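Groltum Packing Service — Gallery

Altimgate offers the Groltum service on 2-month and 4-month terms. The pages that follow show packing work at the hall.

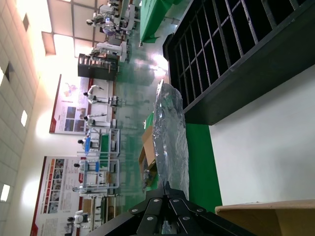

Foil bag and small open carton on the green table.

Terms were revised on July 13, 2026, and apply to all new orders.

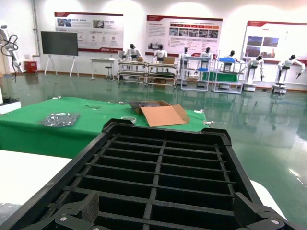 Each Groltum order covers setup, operator training and 3 service visits. Customers supply their own consumables — cartons, bags and clear packing tape like the roll beside the open box. Inquiries: Hok-lam Chung, extension 633.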